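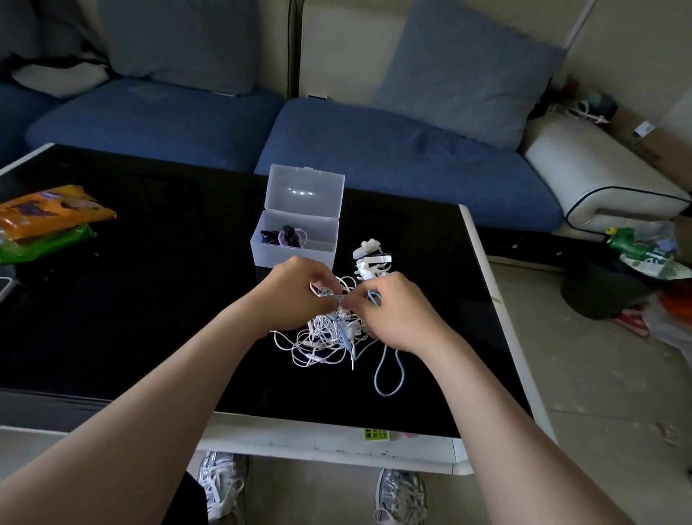
August, kitchen notebook, Udmont test bench

Cornbread for the Watkins chapter, batch 11. Starting 7:40 a.m.

Switched to the Inik white meal, coarse grind. Soaked 600 g in buttermilk overnight in the walk-in. Batter thicker than batch 10, so added 80 g more buttermilk before the eggs went in. No sugar. Lard in the skillet, heated until it just smoked.

Crust good, dark to the rim. Crumb still gritty in the center third. Mylene Castillo tasted and wants the soak kept but the meal sifted once. I would sooner try a scald: boiling water on half the meal, rest, then buttermilk. Will run both side by side.

Salt reads low when the bread is warm and correct when cool. Leave it alone.

Recipe text: headnote is too long and repeats the mill story from the grits page. Cut to four lines. Yield should say one 10-inch skillet, not "serves a crowd."

Uvavitz oven runs cool on the left side. Rotate at the halfway mark until the element is replaced. Invoice for the part is 3,631, filed.

To do: order lard, relabel the meal bins, send Mylene the batch 9 weights.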